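The Month I Gave Up My Shower Gel for a Bar of Shampoo

9/14/23

I have owned a lot of shampoo. At one point there were nine bottles on the edge of my tub, most of them with an inch of something left at the bottom, and every time I shaved my legs one of them fell on my foot. So when a friend came back from Clelbridge with a shampoo bar wrapped in brown paper, I figured fine, let's try it.

The bar was from Stundetti, a tiny company that sells mostly at markets. Mine was the rosemary one. It weighs 60 grams and cost more than I'd like to admit, and the first wash was a disaster! I rubbed it straight onto my head like I was scrubbing a potato, used way too much, and spent the rest of the day with hair that felt like candle wax.

The trick (I got this from the woman at the stall when I went to complain) is to work up the lather in your hands first and keep the bar off your scalp completely. Also, rinse for longer than you think. I have hard water, so I do a second rinse with a splash of cider vinegar in a jug. Yes, you smell like salad for a minute — it goes away.
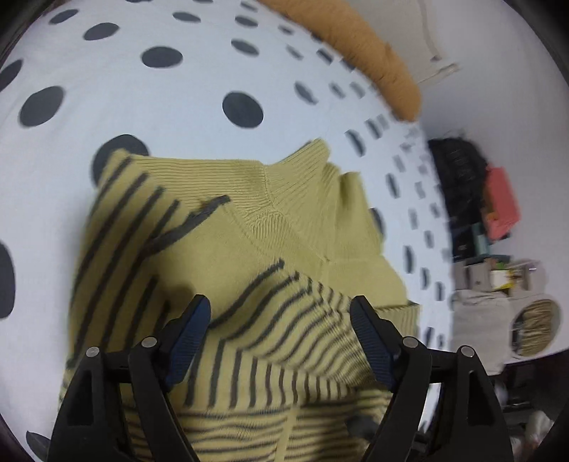
By week 3 my hair had calmed down and I was getting two days between washes, sometimes a third if I wore it up. My ends were still dry, so I went looking for a conditioner bar and ended up with one from Kadham, all cocoa butter and oats. I love the smell. I don't love how it melts if you leave it anywhere near the faucet, and I lost a good third of it before I bought a proper draining dish.

Next I want to try the Thái bar, with lemongrass and soapberry, that everyone at the market keeps telling me about. They make 700 or 800 in a batch and they're gone in a weekend, so I'm on the list for October.

Am I done with bottles? Mostly. I kept one for the gym, because a wet bar in a gym bag is a mess I only needed to clean up once. The other eight are finally off the tub, and my feet are doing great.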